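From: Bouchard
To: clusdale-manip
Subject: Re: [clusdale-manip] wrist cameras and the towel task

On the list in June, Bouchard wrote:

> We've finished the first comparison on the towel task and I'd like
> comments before we spend more arm time on it. Two policies, same
> network, same training length. One gets the overhead camera plus both
> wrist cameras. The other gets the overhead camera only. The wrist
> version does better once it has hold of a corner, and worse before
> that. It often hovers near the cloth and never commits to a grasp. My
> guess is that we don't have enough demonstrations. We used 1,000.
> Before I ask for more, has anyone seen the same thing?

Thanks to everyone who answered, on the list and off it. Several of you asked the same questions, so I'm replying to my own message and will try to cover them together.

First, more demonstrations did help, though less than I had hoped. We went up to 3,000 with the Clidumlow code and kept everything else fixed. The hovering is less common now. It still happens, and it happens mostly when the towel starts out bunched up, with no corner showing from above.

Someone asked what the wrist camera has to work with at that point. When the gripper is over the cloth, it has plenty: folds, the edge, the stripes if they happen to face up.

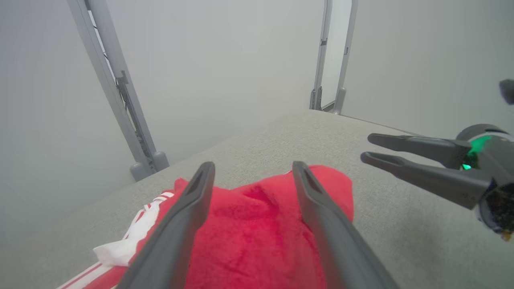
Left wrist camera, gripper over the towel. The other gripper is at right.

I went through the hovering failures one by one, and I don't think views like that one are the problem. The trouble starts earlier, when the gripper is off to one side and the towel is only a small part of what the wrist camera gets. The rest is tabletop, wall and the metal uprights. Those things fill the view and change a lot with every small turn of the wrist, and I think the network learns to lean on them. In a demonstration the person driving the arms knows where the cloth is and goes straight to it, so the training data is thin on these sideways views. At test time the policy drifts into one and has very little to go on.
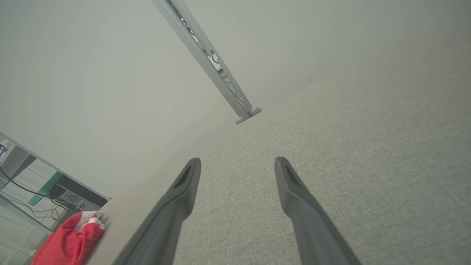

Wrist view with a red cloth only at the bottom left.

To check this, we tried dropping the wrist input at random during training, for whole chunks of an episode at a time. Dropping single frames did nothing useful. The policy seems to fill in from the frames on either side. With whole chunks dropped, it has to find the cloth from the overhead view and then use the wrist view when there is something in it. That version hovers less than the one trained on 3,000 with no dropout, and we trained it on the original 1,000.

I should say how small the test was. We ran 22 starting layouts, the same ones for each policy, reset by hand against a reference picture. Towels don't reset exactly, so treat the layouts as similar and not identical. We trained with 2 seeds. The order of the policies was the same for both seeds, but I wouldn't put a number on the gap yet.

To the person who asked about cropping the wrist view: we tried it on one seed only. A tight crop between the fingers helped the grasp a little and made the approach worse. I've left it out of the write-up for now.

To the person who asked about depth: no, color only.

What I'd like to try next is recording approaches that start badly on purpose, with the gripper turned away from the cloth, so the recovery is in the data. That costs arm time, and the dropout change is free, so I want to know how far the free one gets us first. If anyone with the Kornar setup can run the chunk dropout on a different cloth, I'd be glad to see it. The config is in the Clidumlow repository under the towel folder. The only setting you should need to touch is the chunk length – ours is tuned to our control rate and will be wrong for yours.

I'll post the per-layout results once the second round is done.

Bouchard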